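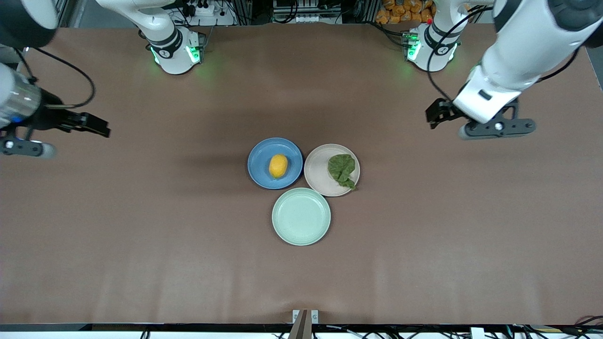
The lettuce was the hard part. She had known it would be. A lemon keeps its shape when you squeeze it a little, and after two weeks of evenings in the shop the arms could be trusted with a lemon. Lettuce folded, tore, or stuck to a finger and would not come off.

She sat on the stool by the bench and read back through the log. Run 517 was the last one with her brother's old settings. After that the numbers were hers.

They had started the build together in May, on the table he called Radeo, for reasons he never gave. He named everything. The program that moved the arms was Clakance. The folder where the failures went was Aneo, and it was a big folder. Then he took the job up north, and he left her the key to the shop, a page of notes and a list of things still to fix. The last item on the list said "make lunch."

She had thought it was a joke until she found the file. He had written out a whole meal, step by step, with a plate for each thing and one more plate for putting them together. Pick up leaf. Put leaf on green plate. Pick up lemon. Put lemon on leaf. It was a terrible lunch.

"You forgot the fish," she told him on the phone.

"The fish is version two," he said.

She changed the grip force by a hair and saved it. Someone across the shop was running a sander, so she waited for it to stop – the noise had nothing to do with anything, but she liked to hear the motors. Then she pressed the key.

Run 539. The fingers closed on the edge of the leaf and lifted. It sagged in the middle. It swung once as the arm turned, and she found she was holding the side of the stool. The fingers opened over the green plate. The leaf hung there a second, then dropped, mostly where it should.

She typed "leaf ok" in the log and the date, 10 March 2019. She looked at it for a while and took out the "ok" and wrote "good."

The lemon went on the first try. It rolled off the leaf and came to rest against the rim, and the arms went back to their starting places.

She called him. It rang 14 times before he picked up.

"Buy a fish," she said.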